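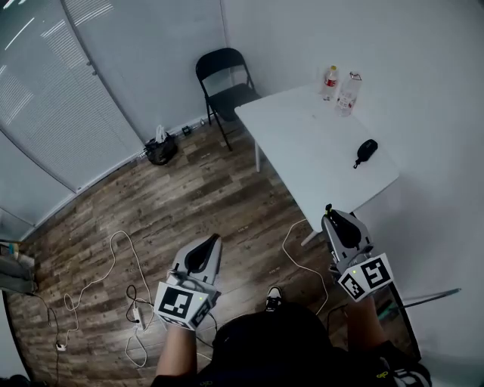 maruko_desk 2023/06/17
うーん、白い天板は拭いた跡が残るからやめとけ派です。うちはそれで木目調に買い替えました。

検索 キーワードを入力
この記事を読む時間:2分
印刷する | メールで送る

サジ
えっ、もう却下ですか(笑)スレ立てたサジです。壁につけて置いてる白いテーブルを作業台に昇格させるか、Dallierの木の机に買い替えるか、5月からずっと迷ってます。角が丸いのが気に入ってて、床が茶色い板張りなので白だと部屋が明るく見えるんですよね。悩みの種は、すぐペットボトル置き場になること。飲みかけを端に置いて、そのまま忘れるんです…。

yukadoko
ペットボトルはテーブルのせいじゃないと思う。木に替えても置くよ、絶対。私は白のまま使う派。丸い角は太ももをぶつけても痛くないし、それだけで残す価値あり!

maruko_desk
いやいや、白だとコーヒーの輪じみが本当に目立つんですって。朝いちで見るとテンション下がりますよ。

Samer Sabbagh
輪じみはコースターで解決しませんか。僕はBransteadのコルクのやつを使っています。282円でした。冷たい飲み物を置いても天板がびしょびしょにならないです。

サジ
282円なら今日買います!ちなみに脚も白なんですが、床の傷のほうはどうしてますか?テーブルを引きずるたびに板の目に沿って線が入りそうで怖くて。

yukadoko
フェルト貼って。400円くらいケチらないで。って書こうとして見たら、うちのはちょうど400円だった。丸型より、脚の形に合わせて切れるシートのほうがいいよ。斜めに開いてる脚だと丸型はずれてくる。

nekozabuton
フェルト反対です。うちは猫の毛とほこりを巻き込んで、半年で黒いモップみたいになりました。Waronの透明キャップのほうが掃除がラク。ただし脚の太さをちゃんと測ってから買わないとスポッと抜けます(経験者)。

yukadoko
それは掃除の頻度の問題では…? うちは月一で粘着ローラーかけてるけど平気。

nekozabuton
猫がいる家で月一は無理なんですよー。毎日ふわふわ飛んでるので。猫のいない家ならフェルトでもいいと思います。そこは引きます。

サジ
猫はいないです! 飼いたいけど! じゃあフェルトにしてみます。あと壁にぴったりつけるか、ちょっと離すかも聞きたいです。今はつけてるんですけど、壁紙がこすれないか気になってきました。

Samer Sabbagh
指2本分あけてます。コードも落とせるし、掃除機の細いノズルも入ります。

maruko_desk
私はぴったり派。隙間があるとペンが落ちるんですよ。落ちるたびに机を動かすから、それこそ床に傷がつく。壁のこすれは、机のふちに透明テープを一周貼っておけば大丈夫。

yukadoko
ペンが落ちるのはわかる(笑)

サジ
意見が割れてる…。とりあえず買い替えはなしで、白のまま使うことにします。コースターとフェルトと、つい勢いで小さいゴミ箱もカゴに入れたら合計1,326円になりました。ゴミ箱はテーブルの横に置いて、空になったボトルをすぐ入れる作戦です。

maruko_desk
負けました。でも輪じみができたら報告してください。あと、キャップとラベルは外してから捨ててね。横着するとあとでまとめてやるのが地獄なので。

nekozabuton
小さいゴミ箱だとボトル何本かでいっぱいになりません? 袋を引っかけておくだけのほうが早い気がします。

サジ
う、もう注文しちゃいました。届いたら入れてみてまた書きます。

印刷する | メールで送る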